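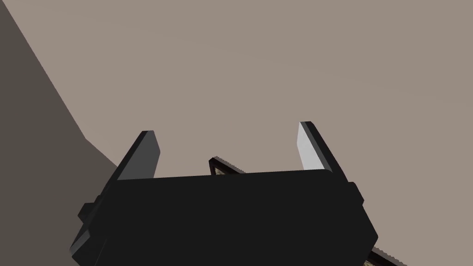

Handout 2: Collecting demonstrations in simulation

The exercise set used in this module, Sadura, holds 1,449 demonstrations, all recorded in a simulator from a camera at the wrist. Each demonstration is a series of time steps. A step stores one wrist view, the joint angles, the gripper opening and the command sent by the operator.

What to record

Begin each run with the fingers open and clear of the target. Vary the start pose between runs. A learner trained from a single start pose tends to fail when the arm begins elsewhere.

The palm can hide much of the target in a wrist view. Keep such steps. Removing them leaves gaps in the motion, and the learner will meet the same views when it is run. Where the target is mostly hidden, a short history of earlier views may help; see the Bagheri exercise.

Failed runs are stored in a separate folder and marked as failed. Do not trim them to look like successes.

Splitting the set

Split by run, never by step. Neighbouring steps are nearly identical, so a split by step puts near copies of the training data into the test data and the error comes out too low.

Coursework

Record 100 runs, in groups of no more than 8 per start pose. Hand in the log file with the runs.

Trernarside Robot Learning Notes | Contact the course office | Back to top

Comments

dirkance: Does the failed folder count towards the 100?

pm_lab: No, successes only. Same rule as Handout 1.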